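Urnari Pocket Alarm and Check-In Fob
By Wunach | Sold and shipped by Mestix
In stock in slate, cream and dark green

If you've ever sat in a parked car outside a coffee shop, wondering whether the person from the dating app is going to be the person in the profile, you already know who we had in mind when we started selling the Urnari. Most first dates are fine (a few of them are even lovely!), but it is a nice feeling to walk in knowing that a friend will hear from you at nine o'clock, and that if they don't, they'll know where you said you'd be.

The Urnari is a small fob that clips to your keys or the strap of a bag. It does two jobs. Pull the pin and you get a very loud siren, which keeps going for 90 minutes on a full charge or until you push the pin back in. Press and hold the side button and it quietly sends a check-in message to the people you've picked, through the free app on your phone. You can pick up to five people, and they don't need the app themselves, just a phone that gets ordinary text messages.

Setting up a date in the app takes a minute or so. You type in where you're going, when you expect to be done, and anything else you'd want a friend to have, such as a first name or the name the person uses online. When the time comes, the fob buzzes twice. One press means all is well and you're staying longer, and you can do that as many times as the evening deserves. If you don't answer, your friends get your note and your last location. 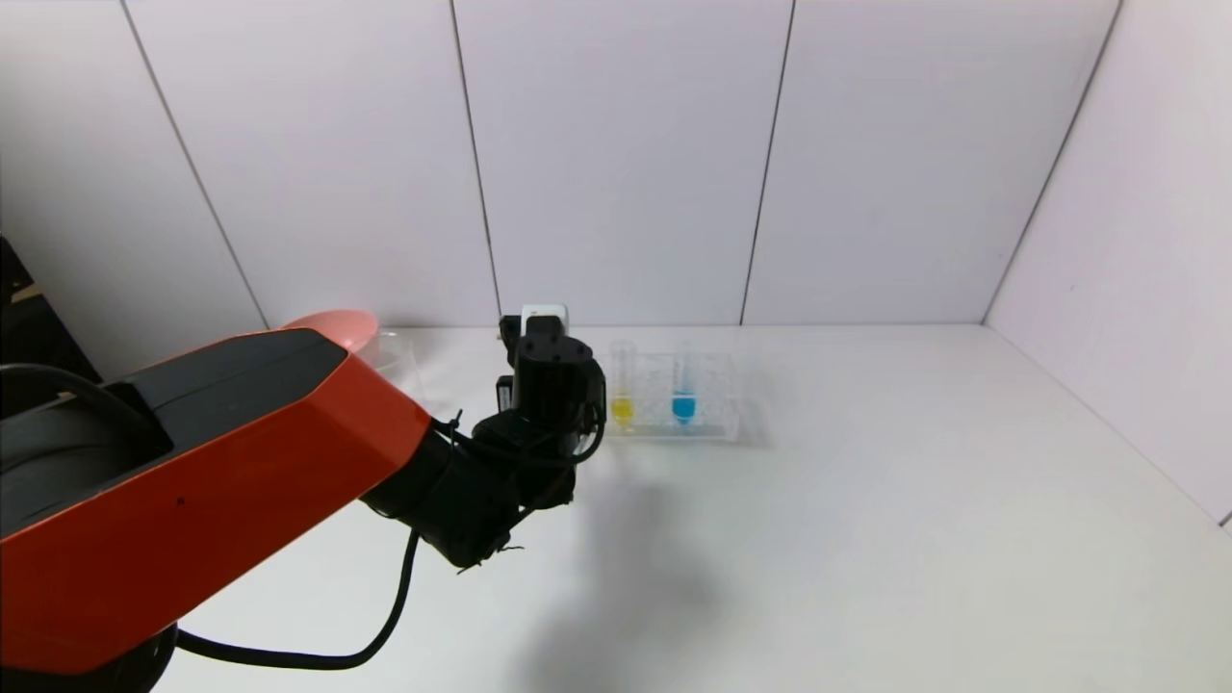 We get asked a lot about privacy, and quite right too. Your note stays on your phone until it's needed, and it is erased the next morning unless you choose to keep it. There's no public map and no feed. The app never contacts your date, and it doesn't look anybody up or tell you whether a person is safe to meet. Please keep doing the sensible things you already do, like meeting somewhere busy and getting yourself home.

Sibusiso Naidoo, who answers most of our customer mail, suggests trying the siren once at home before you carry it. Warn the neighbors first, and put the dog in another room. He also likes to remind people that the side button wants a proper two-second hold, so a quick bump in your bag won't do anything.

In the box
Urnari fob with pin and key ring
Bag clip
USB-C charging cable
Printed quick-start card

Details
Siren run time: 90 minutes
Standby on one charge: 2 months
Contacts: up to five
Needs a paired phone for messages; the siren works without one
Splash resistant, so rain is fine but the washing machine is not
Item number: MX-363

Oosthuizen wrist strap
Sold separately. It's a soft woven loop that fits all three colors, handy if you walk or run in the evening and don't carry a bag.

Shipping and returns
Orders placed before 2 p.m. go out the same day. We use a plain box with only our return address on it. If the Urnari isn't for you, send it back within 90 days and we'll refund what you paid, even if you've opened it and given the siren a good try.

The Urnari is not an emergency service and does not call the police. If you are in danger, call 911.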